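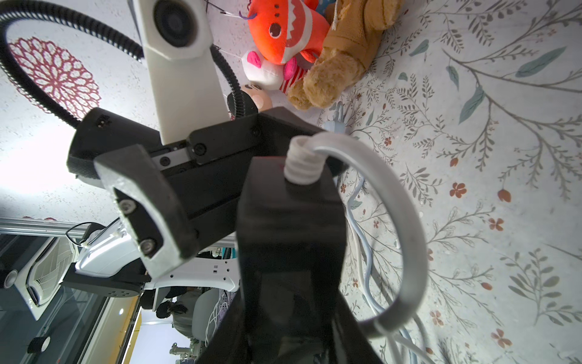

Wann wird der zweite Messabschnitt am Undel abgeschlossen? Nach derzeitigem Stand im Juni, sofern die Pegelstation am Unterlauf bis dahin wieder Daten liefert.

Projekte > Wasserhaushalt > Undel > Zwischenberichte

Zwischenbericht Grundwassermonitoring Undel
Stand: 25.1.21
Berichterstatter: Hartmut Janssen
Seite drucken | Per E-Mail senden

1. Messnetz
Im Berichtszeitraum wurden 40 Messstellen betrieben. Drei davon (Gruppe Wastberg Süd) waren zeitweise ohne Datenübertragung; die Werte wurden aus den internen Speichern der Logger nachgeladen und sind vollständig. Die Filterstrecken der älteren Rohre am Wastberg sind teilweise verockert. Efe Adebisi hat für diese Rohre Auffüllversuche durchgeführt, die Auswertung liegt dem Bericht als Anlage 2 bei.

2. Probenahme und Analytik
Bisher liegen 515 Einzelproben vor. Nitrat, Sulfat und die Feldparameter sind für alle Proben bestimmt. Bei Ammonium fehlt die Herbstkampagne, das Labor hat die Ergebnisse für den nächsten Abruf zugesagt. Die Ionenbilanzfehler liegen mit Ausnahme der Stelle Wastberg 7 im zulässigen Bereich. Für diese Stelle ist eine Wiederholungsprobe vorgesehen.

3. Modellierung
Miloslav Štefanec hat das Strömungsmodell auf eine Rasterweite von 100 m umgestellt. Die instationäre Kalibrierung konvergiert, überschätzt jedoch die Grundwasserstände im Bereich der Talaue. Als Ursache wird der bislang konstant angesetzte Leakagekoeffizient der Gewässersohle geprüft.

4. Abweichungen vom Arbeitsplan
Arbeitspaket 4 (Pegel Unterlauf) ist in Verzug. Die Ersatzsonde ist bestellt, ein Liefertermin wurde noch nicht bestätigt. Eine Aufstockung der Mittel wird nicht beantragt. Aus dem Titel Reisekosten sollen nicht verausgabte Mittel in den Titel Geräte umgewidmet werden; um Zustimmung wird gebeten.

5. Nächste Schritte
Wiederholungsprobe Wastberg 7 (Adebisi), Sensitivitätsanalyse der Gewässersohle (Štefanec), Abgleich der Höhenbezüge aller Rohroberkanten (Janssen).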